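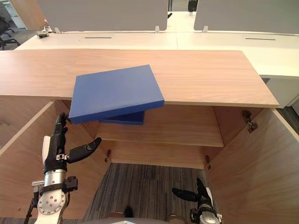
Home Manuals Spare parts Contact

Puvus Two-Door Cabinet
Section 4: Placing, leveling and adjusting the doors

Please read this section after the body of the cabinet is assembled and the doors are hanging on their hinges. If the doors are not mounted yet, go back to the previous section and finish it first. The steps below are written for one person, but for moving the cabinet you need two.

You will need:
- a spirit level
- a medium cross-head screwdriver (no electric screwdriver, please see the caution under 4.3)
- a pencil
- the small bag marked H, with the leveling wedges and the door bumpers
- the wall strap, if the cabinet will stand in a room with children

4.1 Choosing the place

The cabinet can stand on carpet, tile or a wooden floor. On carpet it will sink a little during the first weeks, and it does not always sink the same on both sides. This is normal and you can correct it later with the steps in 4.2.

1. Choose a place where both doors can open completely. The width of one door must be free at the front, and also something at the sides if you want to open the doors more than 90 degrees.

2. Keep a distance from heaters and from windows with strong sun. Wood changes its color in the light. If one half of the top stands in the sun and the other half is covered with a tablecloth, you will see the difference after one summer and it cannot be repaired.

3. Look for the electric sockets and the baseboard. The body has no cut for a baseboard, so a small space will remain between the cabinet and the wall. Do not try to press the cabinet against the wall by force.

4. Lift the cabinet to its place with two persons. Hold it at the lower part of the side panels. Close the doors and hold them with a piece of paper tape, so they don't swing while you carry.

Caution: Do not lift the cabinet by the top panel. The top panel is connected from inside with small fittings, and these fittings are made for pressure from above. They are not made for pulling.

Caution: Do not push or pull the cabinet over carpet. The side panels stand directly on the floor and they can bend outwards at the lower edge. Then the doors will not meet in the middle, and many customers believe in this case that the hinges are bad.

4.2 Leveling

Always level the cabinet before you touch the hinges. If the body stands crooked, the doors will look crooked too, and each correction at the hinges will make it more difficult afterwards.

1. Take everything from the shelf and from the top.

2. Put the spirit level on the top panel, parallel to the front edge. Read it in the middle of the panel and then near each end.

3. If one side is lower, ask the second person to lift this side slightly. Slide a wedge under the side panel with the thin end first. The wedge should be near the front corner.

4. Turn the spirit level so it points from the front to the back and check again. If the cabinet leans forward, put a wedge under both front corners. A very small lean to the back is acceptable, a lean to the front is not.

5. Open both doors halfway and let them go. They should remain where they are. If a door starts to move alone, the cabinet is not yet level.

6. When you are satisfied, mark the wedge with the pencil along the side panel, take it out, cut it at the mark and put it back. You can also leave it long if it does not disturb you.

Note: The wedges in bag H are enough for normal floors. For an old floor with a strong slope, please order the thick wedges, Part 2131. Do not use folded cardboard for a permanent solution. It becomes flat and you will do the work again.

4.3 Adjusting the doors

Each door has two hinges, and each hinge has two screws which you can reach from the front when the door is open. The screw closer to the door moves the door to the left or right. The screw further back in the cabinet fixes the hinge arm and lets you move the door in and out. The height is adjusted at the plate which is screwed to the side panel.

Caution: Turn all the screws by hand. An electric screwdriver turns too fast, and the thread in the wood will break before you notice it.

Work in this order: height, then left and right, then in and out. Start with the left door. When this door is correct, do not change it again, and adjust the right door to match it.

Height

1. Open the door completely. Put a book or a folded towel under it to carry the weight.

2. Loosen the screws of both plates by half a turn. They should be loose enough to slide, but the plate must still touch the wood.

3. Move the door up or down until its upper edge has the same distance to the top panel as the other door. Tighten the screws again, the upper plate first.

Left and right

1. Close both doors and look at the gap between them. It should have the same width from top to bottom.

2. If the gap is wider at the top, open the left door and turn the side screw of the upper hinge a quarter turn. Close the door and look again. If it became worse, turn back and continue in the other direction.

3. If the gap is wider at the bottom, do the same with the lower hinge.

4. If the gap is even but too narrow, and the doors rub on each other, turn both side screws of one door by the same amount.

Note: Make only a quarter turn each time. It feels slow, but with bigger turns you will pass the correct position and lose the feeling for where you have started.

In and out

1. Look at the closed doors from the side. Both should lie in one plane.

2. If one door stands out, loosen the back screw of both its hinges, press the door softly to the body and tighten again.

3. Stick one bumper in each upper inside corner and one in each lower inside corner of the door. The surface must be dry and free of dust, if not they will fall off after a few days.

4.4 The inner shelf

The cabinet is delivered with one inner shelf. It is less deep than the body, so the doors can close freely and you can reach what stands below.

1. Press the four shelf pins into the holes by hand. Each pin must go in until the collar touches the wood.

2. Tilt the shelf, bring it in through the open doors with one end first, and lay it down on the pins. Do not hit it with a hammer.

3. Press on each corner. If the shelf rocks, one pin is in the wrong row of holes or is not pressed in completely.

The shelf carries up to 63 pounds when the weight is spread over the full length. Please put heavy things like books and dishes at the ends, near the pins, and the light things in the middle. There is no bottom panel in this model. What you store under the shelf will stand on your floor, so for papers or cloths we recommend a closed container.

4.5 Using the top panel

You can use the top as a normal surface for a lamp, games, folders or plants with a saucer. Please sit on a chair and not on the cabinet.

When you open the doors, look first if something is hanging over the front edge. It can be pulled down by a sleeve or fall on your hand when you reach inside.

Caution: Things with rubber feet can leave marks which do not go away. Put felt below them.

4.6 If something does not fit

The doors touch each other in the middle.
Level the cabinet first (4.2). After that, adjust left and right (4.3).

A door opens alone during the night.
The cabinet leans forward, or a bumper is too thick. Check the wedges.

The hinge makes a noise.
Put one drop of sewing machine oil on the joint and move the door several times. Wipe off the rest. Do not use cooking oil.

The screw turns and turns but does not hold.
Take out the screw, fill the hole with wood glue and a piece of a wooden toothpick, and wait one day. Then put the screw in again by hand. If this does not help, ask for the repair plate from our dealer Godoy.

The gap was good in summer and is bad now.
Wood moves with the moisture of the air. Most of our customers have to adjust once in October, when the heating starts, and after this it stays. Please wait two weeks before you adjust, because the doors may still be moving.

The color of a new shelf is lighter than the body.
This is not a fault. The new part will become darker with time.

For spare parts from the older Hurkau series, please note that the hinges are different and cannot be exchanged with the hinges in this manual. The shelf pins are the same.

Continue with Section 5: Wall strap and cleaning

Share 4 shares 0 comments

Page last changed: Friday, July 12, 2019
© Puvus Furniture, Tirnuvby. All rights reserved. Contact Back to top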